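Start / Blog / Gesellschaft & Alltag

Diese Seite verwendet Cookies. Mit der weiteren Nutzung stimmst du dem zu.

Fasten in der Kleinstadt

Seit drei Jahren wohne ich in Lendau, und seit drei Jahren faste ich hier im Ramadan. Vorher habe ich in einer Großstadt gelebt, wo man abends nur die Straße hinuntergehen musste und irgendwo saß immer jemand vor einem Teller Datteln. In Lendau gibt es keine Moschee. Der nächste Gebetsraum liegt in Flarkell, mit dem Bus 40 Minuten, und der letzte Bus zurück fährt vor dem Nachtgebet.

Im ersten Jahr habe ich meistens allein gegessen. Das ging, aber es war still. Im zweiten Jahr haben wir uns zu fünft zusammengetan, alle aus Lendau und den Dörfern drumherum, und reihum gekocht. Zwei von uns arbeiten im Schichtdienst, deshalb mussten wir viel tauschen.

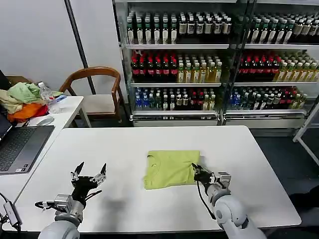
Grünes T-Shirt, gefaltet auf dem Tisch.

Dieses Jahr haben wir zum ersten Mal offen eingeladen, in den Saal vom alten Gasthof Nasard. Die Miete lag bei 200 Euro für den Abend, fürs Essen kamen 300 Euro dazu. Das Geld haben wir vorher untereinander gesammelt. Eingeladen haben wir mit einem Zettel beim Bäcker und einem in der Bücherei.

Ich hatte mit den üblichen Fragen gerechnet, und sie kamen auch. Nicht mal Wasser? Nein, auch kein Wasser. Die meisten Gespräche gingen dann aber um anderes - Kita-Plätze, die gesperrte Brücke, Linsensuppe. Eine ältere Frau erzählte von der Fastenzeit in ihrer Kindheit, freitags Fisch und bis Ostern keine Süßigkeiten.

Einen anonymen Brief gab es auch. Ich habe ihn gelesen und abgeheftet, mehr möchte ich dazu nicht schreiben.

Ob wir es nächstes Jahr wieder im Nasard machen, ist offen. Der Saal soll renoviert werden, und die Küche ist für so viele Töpfe zu klein. Wer in Lendau oder Flarkell einen Raum mit Herd kennt, kann mir gern schreiben.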